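Faults and Failures in Automated Handling
Handout 6: The grip that wasn't

Module leader: Ayodele Uzor
Lab sessions: Tegan Lowther

Bring this sheet to the lab. Last year's group left theirs at home and spent the first half hour reading over each other's shoulders, which did little for their learning and less for Tegan's temper.

1. Where we are

Handout 5 dealt with robots that stop when they shouldn't. This week is about the opposite complaint, the robot that carries on when it has no business doing so. A stopped robot is a nuisance, but at least it is a truthful one. A robot that believes it is holding a towel, and isn't, will go through the whole of its folding routine with great dignity and then report a success.

The case comes from the towel cell at Drultovholm. Two arms, one table, one towel at a time. The control software is Karakaya, the job scheduler is Gerix, and the cell itself is called Ara, for reasons lost when the person who named it changed jobs.

2. What happened

Ara was left to work through a batch overnight. At 1432 cycles the log showed 17 faults, all of them dull: a towel not found, a timeout, a door switch. Everyone was pleased. The log was printed out and pinned up.

In the morning the finished pile was opened and checked. A good many of the towels had been folded on one side only. The left arm had done its part and the right arm had performed a graceful arc through the air, carrying nothing. Some towels had been dragged into a sort of rope. None of this was in the log, as the log had never been asked.

3. How the software decides it has hold of something

Read this part twice. It comes up in the exam every year and every year half of you describe the system you would have liked it to be.

Karakaya has no sense of touch. It closes the fingers and looks at two values: the motor current and the final position of the jaw. If the current rises above a threshold before the jaw reaches its fully closed position, then something must be between the fingers, and the grip flag is set to true. The reading is taken once, 110 milliseconds after the close command, and never again during the cycle.

With a wooden block this works nicely. A block is thick, it pushes back, and the jaw stops well short of closed. A single fold of towel is thin and squashes to nearly nothing, so the difference between "towel" and "no towel" is a very small number. In Ara's case it was smaller than the change made by a bit of tape.

4. The tape

Fingers get taped. It is cheap, it is quick, it gives the finger a different surface, and it can be done by someone holding a sandwich. The trouble is that tape has thickness, and the thickness doesn't stay put. Edges lift. Flaps fold over. A second layer goes on top of the first when the first looks tired.

Look at the lower finger in the picture, where the end of the blue tape has come up in a loose flap at its top edge. Then think about what a closing jaw would make of a flap like that if it folded inwards. The software sees resistance before full closure. It sets the flag. As far as Karakaya is concerned, tape is a towel.

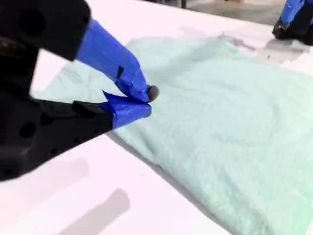
5. Why the tests missed it

The acceptance test had 1000 grips in it, which sounds like a lot until you learn that they were all done with fresh tape and a towel already placed between the fingers. The test asked, "When there is a towel, do you say so?" It never asked, "When there is no towel, do you keep quiet?" The first question is about missed detections and the second is about false ones. You need both. A smoke alarm that rings all day would pass the first with full marks.

The empty-jaw position had also been measured on bare fingers, before any tape went on. The number was typed into a settings file and left there. Tegan has a printout of the file, including the comment beside the number, which reads "check this".

6. What was changed

a) An empty close at the start of every batch, to measure the zero position afresh with whatever is on the fingers that day.
b) A second check after the lift. If the jaw has moved further towards closed, the flag is cleared and the cycle stops.
c) Tape treated as a part, with an entry in the maintenance sheet and a limit of one layer.
d) A count of finished folds kept apart from the count of completed cycles.

Item (b) caused an argument. It adds time to each cycle, and the people who own the schedule in Gerix did not care for that. It stayed in.

7. Safety

A false grip on a towel is mostly comic. The same logic on something heavy or sharp is a dropped load, and the arm will not slow down or warn anyone, as it has no idea. In the lab you keep your hands out of the table area whenever the arms are powered, including when they look idle. Straightening a towel by hand in mid-cycle is the quickest way to be asked to leave. Press stop, wait for the lamp, then reach in.

8. Before the lab

Sketch the fault tree for section 2 with "unfolded towel reported as folded" at the top. Settings file, tape and test plan should each appear somewhere. If your tree has a single branch ending in "operator error", start again.

Tegan will have spare tape. Please don't help yourselves to it.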